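Comparing Two Sets of Gripper Fingers at the Drinks Table

6 Oct 2020

The purpose of this entry is to record my impressions of the two finger sets that Tuva Solheim and I have been comparing since July. The first is the Adine, a long finger with a stiff core. The second is the Tidlow, which is shorter and somewhat softer. Both were judged on one household task, the preparation of mixed drinks, which brings together glassware, liquids and thin metal tools. 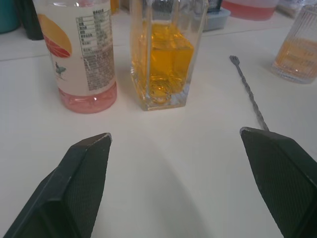 Clear glass remains the most demanding material in the program. A depth camera reads it poorly, and the wrist cameras were therefore given most of the weight in the final approach. The Adine fingers leave a wider view between them when open, and I consider this their chief merit. The Tidlow fingers hold a smooth wall with less force – a quality I had undervalued before the trials began.

Across both sets we logged 1627 grasp attempts. Of these, 81 were set aside on account of a fault in the Editz controller, which dropped commands when both arms were active. Rizwan Bhutto traced the fault to a timing setting, and the affected runs will be repeated.

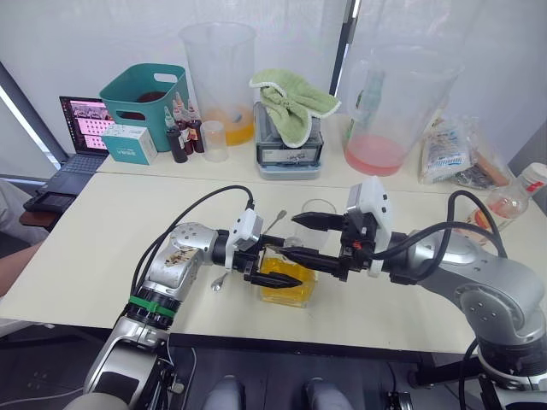
Work with two arms places different demands on a finger than work with one. The tips must be narrow enough to share a small space over a container, and the wrist modules must be kept apart at the same time. I would advise any group planning similar work to settle the approach angles of both arms before choosing a finger. We did so afterward and lost two weeks.

Spoons deserve a separate remark. A thin handle tends to turn in the grip under its own weight, and neither set prevented this fully. The Tidlow was the better of the two.
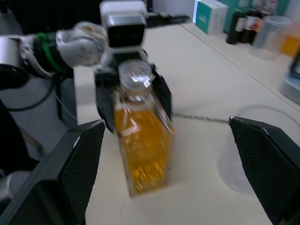

My present preference is for the Adine on tall bottles and the Tidlow on everything that must be stirred or poured. Changing fingers in the middle of a session is not practical, and a third design from Bañez has been requested on loan. The repeated runs will be completed before it is fitted.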